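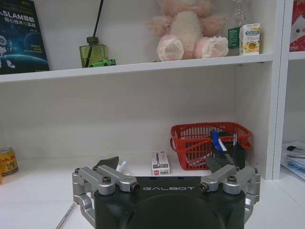
Home storage / Open shelving

Flodow storage list
Posted: 2023-01-24
Subject: Re: Torkard unit, what goes on which board

Replying inline, with the earlier message trimmed to the parts I have something to say about. The unit is the white Torkard with the vertical divider, same as yours. Mine is in the back room and the photo is of the compartment to the left of the divider, upper and lower boards.

> I have the 700 mm wide version, 28 cm deep. The boards are set
> 41 cm apart at the moment because that was how the previous owner
> had them. Is there any reason to change this before I load it?

Measure your tallest item first. On my upper board that is the reed diffuser. The bottle is no problem, but the reed stands well above the cap and it goes in at an angle, so it needs more height than the bottle suggests and some room to the side as well. If you set the spacing by the bottle you will end up bending the reed or taking it out every time you dust.

If nothing you own comes near 41 cm, drop the upper board by one set of holes and leave it. I would not go lower than that on a 28 cm deep board. You lose sight of the back half, and small things get pushed there and stay.

> Contents will be mixed. Some books, though not enough to fill a
> row, stationery, a few toys, drinks and the usual small boxes. I was
> going to sort by category, one compartment each, but the categories
> come out very uneven.

I sorted by category for a while and had the same result. One compartment was packed and the one beside it had a pen holder in it. I now sort by how the thing behaves on a board:

Things that stand by themselves and don't roll: anywhere.
Things that lean: at the side, against something heavier.
Things that roll: in a container, or behind something that won't move.
Soft things: center of the board, as filler.
Liquids: standing, cap up, away from paper.

I don't follow the last line as well as I should. The dark blue book on SLAM navigation is leaning at the left end of the upper board and the green diffuser bottle is right next to it. Diffuser oil takes the print off a cover and it marks some shelf finishes too. Mine is a 100 ml bottle and I have tipped it once, on a different shelf, with a paperback underneath. The paperback was thrown out. The book and the bottle should have the pink plush toy between them, and that is the next thing I will change.

The little green toy car is at the base of the bottle. It is a poor place for anything with wheels. A car parked parallel to the front edge stays put well enough, but parked at right angles to it, it will leave the shelf if the unit gets bumped. Put cars in the basket.

> Is it worth buying the Sedis inserts for the lower board? They are
> sold as a set and I would only use the shallow ones.

Not in my opinion. I had the Sedis shallow trays in this unit and they are made for a deeper board. They overhang at the front, enough to catch a sleeve. I took them back out and use a red plastic basket with a grid pattern. It sits toward the right of the lower board and the handle folds down along the front. Check for the folding handle when you buy. A fixed hoop wastes height and gets in the way when you reach in from above.

The pen holder is black mesh, placed in front of the basket. Mesh is preferable to solid sides for this, as you can see a short pencil or a loose clip at the bottom without tipping everything out. There is a blue pen and a white pen in it, and I don't intend to add many. A full holder becomes top-heavy and the pens at the back stop being used.

Its position is a compromise. With the holder in front of the basket, the basket can't slide straight out, and the holder has to be moved first. I use the pens daily and the basket much less often, so I accept that. If you use them the other way around, put the holder to the left of the basket, where I have the small white box with the red logo.

> What about cans and cartons? I would like to keep a few within
> reach but the lower board is already getting crowded.

Split them by weight. The can is on the lower board at the far left. The small juice carton is on the upper board, in front of the clear plastic bottle. Low in front of tall is the only rule I keep strictly. A carton behind a bottle gets forgotten, and a forgotten carton goes past its date.

Don't store a full row of cans on one end of a 700 mm board. It will take the weight, but if your support pins are the older Torkard type they work loose on the heavy side. Press them in by hand when you next have the board out.

> Last thing, is the divider structural? I would like to take it out
> and have one wide compartment.

On the version with the cam fittings, yes. Leave it in. On the Riviere, which is sold as the same unit with a different back panel, the divider is held only by dowels and can be removed. Look at the underside of the top board. Round metal fittings near the divider mean it is carrying load.

I would keep it in either case. It gives you a second surface to lean books against, and the two sides can be cleared one at a time for cleaning.

I am redoing the right-hand compartment in February and can post the board spacing then. If anyone has a part number for the newer pins, please send it to the list.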